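Wiping a whiteboard, with and without the second arm 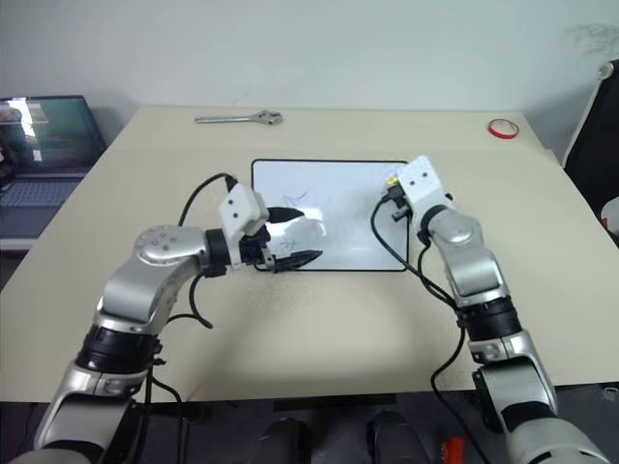
Since July I have been trying to find out how much the idle arm matters in a wiping task. We trained two policies on the same 333 demonstrations. The first controls both arms, so one can steady the board while the other wipes. The second only controls the wiping arm and leaves the other parked. The board lies flat on the table and isn't fixed down, and I left a couple of light blue marker marks on it, one in the upper left and a fainter one lower down, partly under the left gripper's fingers. The lower one is the kind that gives us trouble, because the gripper blocks the view of it.

We ran 208 trials per policy. With both arms, 61 trials ended with ink still on the board. With one arm it was more than twice that, and most of the extra failures were the board sliding. Once it has turned a few degrees the policy keeps wiping where the mark used to be.

Horațiu Enache suggested training on demonstrations where the board gets nudged partway through. That helped the one-arm policy a little and did nothing for the other one. Tülin Bozkurt thinks the wrist view is doing most of the work, so I'm masking it next.

I also changed how we score a trial. We used to stop at the first clean image, which counted marks hidden by the gripper as erased. Now both arms have to back off before we check. The older Godoy runs still need to be rescored, and I'll start on those Monday.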